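Section 4. Care and Refinishing of Oiled Wood Tops

This section applies to all Kunddale tables supplied with an oiled top. It does not apply to lacquered tops. If you are not sure which finish you have, read the label on the underside of the top. Oiled tops carry the code 3391. Lacquered tops carry the code 2563 and are covered in Section 5.

4.1 Before You Start

You will need:

Akik finishing oil, clear or tinted
Sanding block
Sandpaper, 180 grit and 240 grit
Lint-free cotton cloths
Soft brush or vacuum with brush attachment
Nitrile gloves
Dust mask
Metal bucket with a tight lid, half filled with water

The room should be between 60 and 75 degrees Fahrenheit, with relative humidity at or below 50 percent. Oil applied in a colder or damper room stays tacky and picks up dust.

CAUTION: Cloths soaked with finishing oil can heat up and catch fire without a flame or spark. Put used cloths in the water bucket as soon as you set them down. Do not leave them folded, balled up, or in a trash can. Close the lid and take the bucket outdoors when the work is done. Follow local rules for disposal.

CAUTION: Keep windows open while the oil is being applied and until it no longer smells. Do not smoke or use a heater with an open flame in the same room.

4.2 Routine Cleaning

1. Wipe up spills when they happen. Coffee, wine, vinegar, and tomato sauce leave marks in an oiled top if they sit for more than a few minutes.
2. For daily cleaning, use a cloth dampened with plain water and wrung out well. Wipe along the grain.
3. Dry with a second cloth.
4. For greasy marks, add a few drops of mild dish soap to a quart of warm water. Wipe, rinse with a clean damp cloth, and dry.

Do not use ammonia, bleach, scouring powder, melamine sponges, or spray polish. Silicone in spray polish sinks into the wood and prevents later coats of oil from bonding. A top that has been treated with silicone polish must be stripped by a professional.

4.3 When to Re-oil

Put a teaspoon of water on the part of the top that gets the most use. Wait five minutes. If the water stands in a bead, the finish is sound. If the wood underneath has darkened, the top needs oil. Dry the spot and let it stand overnight before sanding.

A new top should be oiled twice in the first year, once after four weeks and once at six months. After that, once a year is enough for a dining table. Work surfaces and tables near a radiator or a south-facing window need it more often. Many owners do this in October, before the heating comes on.

4.4 Sanding

1. Clear the table and remove any extension leaves. Sand and oil the leaves at the same time as the top, or the color will not match.
2. Clean the surface as described in 4.2, step 4. Let it dry for at least 12 hours.
3. Fit 180 grit paper to the block. Sand along the grain with even, overlapping strokes. On tops made from more than one board, follow the grain of each board and stop at the joint.
4. Ease the pressure near the edges. Do not tip the block over the edge, as this rounds the profile.
5. Remove dust with the brush or vacuum.
6. Repeat with 240 grit.
7. Wipe once with a barely damp cloth to raise the grain. When the wood is dry, make one light pass with 240 grit and remove the dust again.

Note: Do not use a belt sander. A random orbital sander may be used on the flat of the top, with 240 grit only. Sand the edges by hand.

Note: Do not sand a single stain deeper than the wood around it. A hollow of even a few hundredths of an inch shows up clearly in low light from the side.

4.5 Applying the Oil

1. Stir the oil. Do not shake the can.
2. Test the oil on the underside of the top and let it dry completely. Tinted oil looks darker on the wood than in the can.
3. Pour a small amount onto a folded cloth and spread it thinly, starting at the end farthest from you. Cover one strip at a time, the full length of the top.
4. Wait 15 minutes. Where the wood has absorbed all the oil and looks dull, add a little more.
5. After another 10 minutes, wipe off all the oil left on the surface with a dry cloth. Change cloths often.
6. Look across the top from a low angle. Wet streaks must be wiped off now. Once they harden they can only be sanded out.
7. Let the top dry for 12 hours, then apply a second coat in the same way.

A top 69 inches long with two leaves takes less than half a pint for both coats. Close the can firmly. Oil that has formed a skin should be thrown out, even if the liquid below it looks clear.

4.6 Curing

The top can be used with care 24 hours after the second coat. Full hardness takes two weeks. During this period:

Do not place a tablecloth or plastic mat on the surface.
Do not use water to clean it. Dust with a dry cloth.
Use trivets and coasters under all dishes and cups.
Do not leave any object in one place for more than a day.

4.7 Color and Light

Wood changes color with exposure to daylight. Oak and pine turn more yellow, walnut becomes lighter, and cherry darkens noticeably in the first months. Areas kept covered change more slowly and may show as an outline when the cover is moved. The difference fades once the whole top is exposed.

Boards in the same top can vary in tone and in the direction and spacing of the grain. Knots and mineral streaks are natural features and are not covered by the Unden finish warranty. Judge the color in daylight with the ceiling lights off. Shade and lamp glare can both be mistaken for an uneven coat.

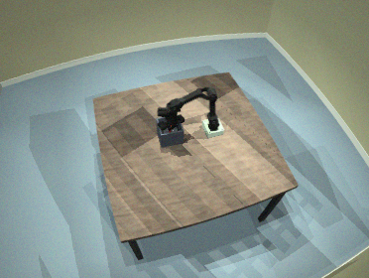

If one area still looks dull after two weeks, apply a third thin coat to the whole top and repeat the curing period. Do not touch up the area by itself. For tables in the Bodin series, oil the underside in the same session, using one coat only.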